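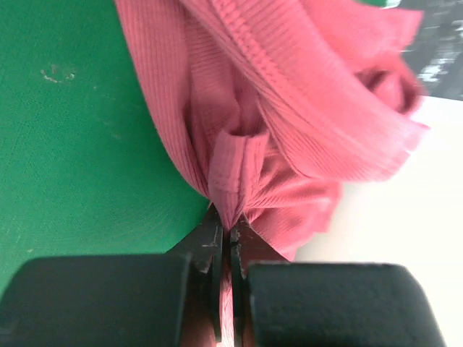
The Sunday of the Rumereo open day was the busiest, and by the time I got to the garment handling hall there was a queue back to the coffee stand. I had gone mainly to see the Galli cells, which fold and hang knitwear for returns warehouses. Bunby has had two on order since July and I wanted a look before ours arrive.

Washington Trindade, who runs the test floor, took our group. He began with the fault log, which I was glad of. Over a run of 1000 picks they had logged 214 stops. Most were plain misses, where the fingers close and come up with nothing. The ones that worried him were 70 cases where the gripper had hold of the cloth and the controller thought it hadn't.

The trouble shows up most with ribbed knits. A thin fold goes in between the fingers, the jaw closes almost as far as it would on air, and the width reading falls under the threshold. The controller calls it a miss and sends the arm back to its start position at full travel speed, still holding the garment.

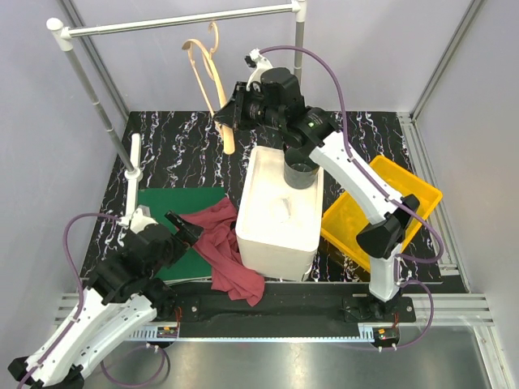

With two arms on one rail that matters a good deal. In one of the stops the second arm was bringing a hanger across when a sleeve caught the hook, and both arms pulled until the torque limit cut in. Three hangers have been broken this way. Nobody was hurt, but on an earlier occasion a technician had reached in to free the cloth after the screen said "gripper empty", and the jaw then opened and closed again on a retry. He had his hand clear by then. It went down as a near miss.

Hemier, who supply the grippers, have sent new firmware that checks motor current as well as width. Trindade has it on one cell only and would not give us a figure for it yet. For now the retry is switched off, return moves are slowed, and the rule is power off at the isolator before anyone reaches in — whatever the screen says.

I asked whether our two would ship with the retry off. He said he would have to check. I have written to Galli to ask for it in writing.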